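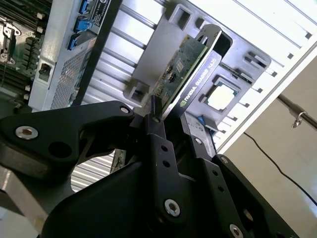

印刷する | メールで送る

# Prisero 板金溶接ログ データカード

Prisero をのぞいてくださって、ありがとうございます。自動車の板金修理で使うスポット溶接機の記録を、町の工場でもそのまま読める形にまとめたものです。もとは Prinitz の作業場で紙に書きためていた帳面で、油じみのついたページを一枚ずつ打ち直すところから始まりました(なかなか骨の折れる作業でしたが、楽しかったです!)。

## 中身

全部で3270打点、試験片は557枚です。1行が1打点で、列は次のとおりです。

- `ban`:通し番号
- `ita`:板の組み合わせ(軟鋼、高張力鋼、亜鉛めっき鋼)
- `ka`:加圧力(daN)
- `ji`:通電時間(ミリ秒)
- `kekka`:はく離試験の結果

`kekka` が空欄の行が116行あります。試験片が見つからなかったもので、あとから埋めることはせず、そのまま残しました。集計の前に外すかどうかは、お使いになる方にお任せします。

## 読み込み方

文字コードは UTF-8、区切りはタブです。表計算ソフトで開くと `ban` の頭のゼロが消えることがありますので、文字列として読み込んでくださいね。

## 気をつけていただきたいこと

溶接機は Maes と Bura の2台で、Bura のほうは加圧力の目盛りが粗く、900行がこちらの記録です。2台の数値をじかに比べるのは、できれば避けていただけると助かります。また、実車の修理条件を決める資料としては使わず、必ず車両メーカーの修理書に従ってください。

## 更新

2021年4月3日に初版を公開しました。5月にはアルミ板の分も足すつもりで、いま帳面の続きをせっせと打ち込んでいます。誤記を見つけられましたら、`ban` の番号を添えてお知らせください。

印刷する | メールで送る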